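My first pay review in a small company

19 January 2024

I moved to Oravstead almost three years ago to work for Prieto, a company that makes shelves and small fittings for shops. My job is in the office where we plan the deliveries. Last week I had my yearly talk about pay, and two people from my language class asked me how it went, so I write it down here while I still remember the details.

In the country where I grew up, the pay in my kind of work is decided by an agreement for the whole trade. You look in a table, you find your line, and that is your salary. You may like it or not, but you do not have to sit in front of your manager and ask for it. For me this was the hardest part of working abroad, harder than the phone calls.

What was offered

The company gave everybody the same basic raise this year, and then there is a small amount which each manager can divide inside the team. My basic raise comes to 69 a month before tax. I was a little disappointed when I read the letter. My rent went up by 60 in April, and it was the second time since I moved in. So after tax the raise does not even cover the rent, and I have not yet spoken about food or the bus.

My salary before the raise was 2,740 a month. I do not mind saying the number. Many people here find it rude to talk about it, and I respect that, but I have learned more from one colleague who told me her pay openly than from all the articles I have read about negotiation.

How I prepared

I am not a quick speaker, so I wrote everything on one page. At the top I put the tasks which I did not have when I was hired. The biggest is the Brumden route, which I took over when the person before me retired and the position was not filled again. Then I wrote what similar jobs pay. Burnska, the other large employer near the station, puts the salary in its job ads, and their ad for a delivery planner was clearly higher than mine. I did not want to use it as a threat. I only said that I had seen it and asked how our company looks at the difference.

My manager was friendly. She said that orders were weak in the autumn and the owners are careful, but that she could give me something from the team amount for the Brumden work. I had planned to ask for a certain number and I almost did not say it. There was a silence and I wanted very much to fill it with an apology. In the end I said the number, too fast, and had to repeat it.

We agreed on 100 a month in total, so 31 more than in the letter. It is less than I asked. We also agreed to look again in half a year, and I asked her to put this in an email, which she did on the same afternoon.

What I would do in another way next time

Ask earlier. The team amount is divided some weeks before the letters are sent, and I did not know it. A colleague who spoke with her manager in the autumn got a better result with, I think, fewer arguments than me.

Practice the number aloud. I practiced all my reasons and never the number itself.

Do not compare only the salary. Burnska pays more, but the shifts there begin at five in the morning and the holiday is shorter. I had to count this too before I became too jealous.

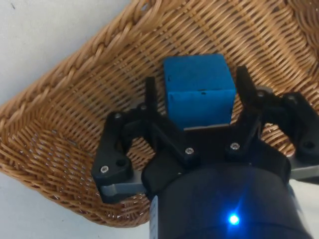
Some questions I was asked

Did I think about leaving? Yes, for a few evenings. I like my team and I can walk to work, and for now this is enough. If nothing changes after half a year I will think again.

Is it normal here to bring a paper to the talk? I do not know if it is normal, but my manager did not seem surprised. She asked if she could keep a copy.

Does the raise count from January? In my case yes, it will be in the pay at the end of this month. Check your own letter, please, as a friend at another company must wait until April for hers.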